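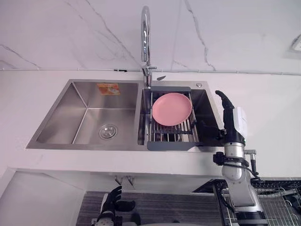
Minutes, Sisodia kitchen task, Saturday

Present: Deepak Mishra, Archana Rajput. Dornent sent regrets, again.

1. Plate task. Archana has driven 73 of the 200 demos by remote. Deepak called this "nearly half." Minutes record it as 73.

2. Right hand keeps closing early at the rack. Operators to slow down and stop chatting on approach. Archana objected to "chatting."

3. Left hand: park it low unless the task needs it. Agreed.

4. Second plate color. Deferred to August, where we put things.

Closed 3:40.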